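Bench & Desk > Reviews > Work Surfaces

Clandell Desk Mat, Large, Dark: Six Months of Use

By Settimio Testa

April 10, 2022

Reading time: 4 min

The Clandell is a two-layer work mat: a rubber base with a smooth, dense top sheet bonded to it. I bought the large size in October to replace a Grisico cutting mat that had gone wavy at two corners. It has been on my main bench since then, under a soldering station, a small vise, and whatever else needed a flat place to sit. I paid full price for it.

Flatness first. The mat ships rolled, with the top sheet facing out, so it wants to arch in the middle when you first lay it down. Clandell's leaflet says to leave it overnight. Mine took 2 days with books on the ends. After that it stayed flat, and a steel ruler on edge shows no light under it anywhere except a faint rise along the left side, where the roll ended. The Grisico never got that close, even new.

Thickness is even to the limit of what I can measure with ordinary calipers. I checked 10 points along the perimeter and the readings agreed to within the repeatability of my hand. I could not check the center without cutting the mat.

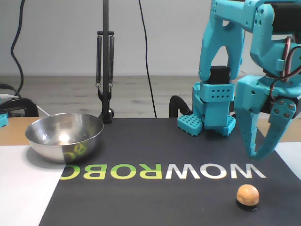 Grip on the bench is good. The underside is a fine ribbed texture, and on sealed birch it takes a deliberate shove to move it. On glass it holds even better. On an unsealed bench it picks up sawdust, and once there is dust in the ribs the grip drops off quickly. Rinsing brings it back, but the mat has to dry hanging up. Laid flat, the ribs hold water until the next day.

Heat resistance is the claim I trusted least. The packaging gives 250 °C for brief contact. I touched a soldering tip at that setting to a back corner, counted to five, and got a dull spot the width of the tip with no melting and very little smell. At the higher setting I use for ground planes, the same test left a shallow pit. Solder splashes lift off with a fingernail. I would not rest a hot air nozzle on it, and the leaflet says the same in small print on the back.

Chemical resistance is mixed. Isopropyl alcohol does nothing. Flux residue wipes off if you get to it the same day. Acetone hazes the surface within seconds and the haze is permanent. Cutting oil leaves a ring that fades over several washes, though I can still find mine under a raking light.

The mat is sold as a work surface and also, on the same page, as a cutting surface. It is poor at the second job. A fresh blade leaves an open line that does not close up, and the lines collect grit. I keep the old Grisico on a shelf for cutting and lay it on top when I need it.

The dark finish hides stains well and hides small black screws just as well. Resistors with a pale body are easy to find. A light gray version is listed but has been out of stock every time I have looked.

For comparison I borrowed a Cirillo mat for a week. It is softer, quieter under tools, and slightly thicker. It also dents: a vise foot left a mark that was still there when I gave it back. For sewing or model painting I would pick the Cirillo. For anything with clamps, the Clandell is the better mat.

One complaint about edges. The top sheet is trimmed flush with the base and left raw, and on the side nearest me it has begun to separate over the length of a thumb. Contact cement has held it so far. A small bevel at the factory would probably have prevented this, and the Cirillo has one.

Rating: 4 out of 5 for electronics and light assembly, 2 out of 5 for cutting.

Comments (3)

pegboard_ray
Same separation on mine, front edge, after a shorter time than yours. They sent a replacement without asking for the old one back, so write to them before you glue it.

M. Druvov
Is it static dissipative? The product page is vague and I'd be using it for board repair.

Settimio Testa
@M. Druvov It is not marked as such and there is no snap for a ground cord. I use a separate mat when it matters.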